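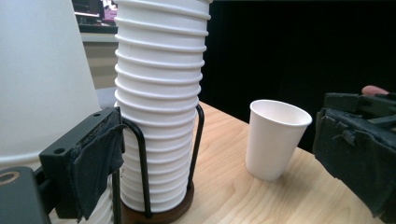
Figure 1. Nested white paper cups in the wire holder, with one single cup standing on the table.

Lellside Serving Supplies Project
Progress report to the Urio Fund
Prepared by Nafula Nyaga, May 3, 2026

1. Work in this period

The work concerned storage and handling of single-use cups at the refreshment point. Cups had been kept in opened sleeves under the counter, and losses from crushed rims and floor contact were high. The stock count at the start of the period was 2,497 cups. Of these, 275 were written off.

The wire holder is now the standard storage method. It has a round wooden base and bent rod loops that keep the column upright. Cups are plain white, unprinted, and stored nested with the mouth up. Skomenby supplies them in cartons of 500.

2. Handling

Oduor Simiyu drafted the refill procedure and Bronisława Brzozowska revised it. The current text reads:

Wash and dry hands before opening a carton.
Lift new cups by the outside wall, never by the inner rim.
Lower the stack between the rods until the bottom cup rests on the base.
Add no more than 40 cups at one refill.
Set single cups on the table only when they are about to be used.

The limit in the fourth step is under review. Kimutai Khaemba considers it too high for the present holder – the rods support only the lower part of a full column.
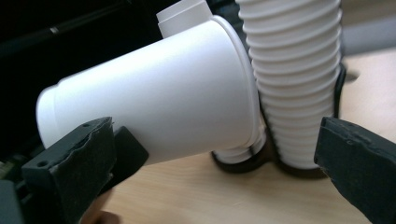
Figure 2. Stack of cups lying tilted on the table beside an upright stack.

Cups laid on their side remain an open point. The draft allows a stack to be laid down on a clean tabletop during a refill. Rhys Pearce has asked for a tray to be required instead, and the wording will be settled before the procedure is printed.

3. Costs

Spending is within the approved budget. The second holder, ordered from Saler, has not been delivered and is not included in the accounts for this period.

4. Next period

Close the review of the refill limit. Receive and place the second holder. Repeat the stock count using the same write-off rules. The final report is due in September.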